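Setting up a tea corner on a short worktop

You can fit everything for a pot of tea into one end of a worktop, as long as the mugs, pot and tray each have a fixed spot. I used the end by our back wall, with a wire basket and a rack of hooks above it.
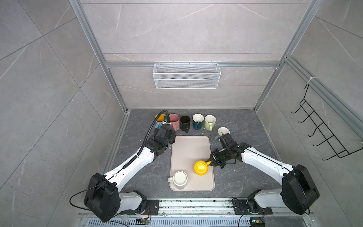

Start with the tray. Put it near the middle of the worktop, where you can reach it from the front without leaning. One with rounded corners and a slight rim will wipe clean in seconds and keep drips off the stone.

The teapot goes on the tray with the spout pointing to one side. I keep a single mug next to it, handle outwards – that is the one for whoever is up first.

Line the other mugs up along the back wall. Ours don't match: light blue, pink, black, teal, lime green. I stopped buying sets after we moved to Skenwood, and different colours mean everyone can find their own. Leave a finger's width between them or they will chip.

For the hooks:

Hang a mug of 300 ml or so on one hook and leave it overnight before you trust the rack with more.
Check that the handle slides on easily. Thick handles may not fit.
Keep the rack on the side wall, so that hanging mugs don't swing over the pot.

A wire basket on the back wall will take tea bags and small packets. Don't put jars in it. My friend Parvathi Achari keeps 100 bags in hers, tipped out of the box, and it still has room for biscuits.

Once a week, lift everything off and wipe underneath. It takes me less than 20 minutes, including washing the pot. Rinse the pot with plain water and leave the lid off until the inside is dry.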